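4. Setting up for the light-path experiment

Read section 3 first if you skipped it. The Elura interferometer is not hard to align but it will punish you for rushing. Allow 70 minutes first time, less after.

You need: base plate, laser module, beam splitter, two mirrors (one fixed, one on the slider), the viewing screen, hex key from the lid pocket.

4.1 Placing the base

1. Solid bench or a stone floor. Not a folding table.
2. Rubber feet down, all four touching. Turn the front left foot to level.
3. Leave it alone for 17 minutes. The plate needs to come to room temperature and so does the laser.

CAUTION: Do not look into the beam or any reflection of it. Take off watches and rings. Blinds half down is fine, full dark is not - your pupils open up.

4.2 Aligning the beam

4. Laser on. Card in front of the splitter, beam should sit in the middle of the printed cross.
5. Remove card. Two spots on the screen, maybe three. The faint third one is a ghost off the back face of the splitter, ignore it.
6. Fixed mirror: turn the top screw until the two bright spots are level. Then the side screw until they overlap.
7. Put the small lens in the holder. Spots spread out, and you should see stripes or rings. If you only see a blur, lens out and go back to step 6. Quarter turns only.

Note: older Honby kits have the screws the other way round, top is side and side is top. Kofi Gyamfi spotted this in August, thanks Kofi.

4.3 Counting fringes

8. Pick a mark on the screen. Any mark.
9. Turn the slider knob slowly, one direction only. Going back and forth adds backlash and your count is rubbish.
10. Count each dark stripe as it crosses the mark. Stop at 94. Write down the slider reading before and after.
11. Wavelength = twice the distance the mirror moved, divided by the number of stripes. Use metres througout.

Three runs, then average. If one run is miles off the others, say so in the notes and keep it in. Don't quietly drop it. Nayeli Chambi's group at Flesdale kept a bad run and found a loose mirror clamp from it. 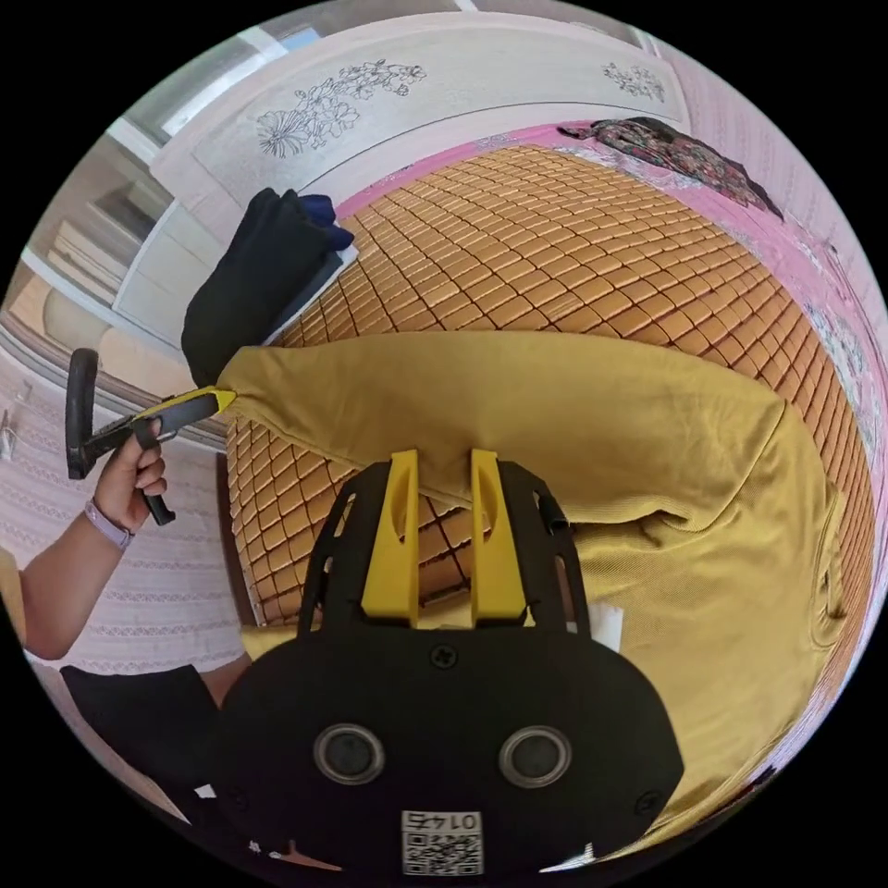 Fig. 4a. Two hand-held grippers, yellow garment on mattress.

4.4 If it goes wrong

Stripes drift on their own: warm air. Move the lamp, shut the door, stop leaning over it.
Stripes shake: footsteps, fridge, road. Try again later on.
Stripes vanish partway through a count: slider has tilted the mirror. Start that run again from step 6.
Laser dim: batterys. Change both together.

4.5 What the result does and does not show

You have measured a wavelength. You have not proved or disproved relativity, and the stripes do not tell you how the universe began. We get letters. The same layout was used to look for the ether, see section 7 for that one, which needs the turntable from the Guerra add-on box.

12. Laser off, lens out, caps on both mirrors before the lid goes down.

Corrections to Lizeth Restrepo please, with the section number. Last revised October 2024.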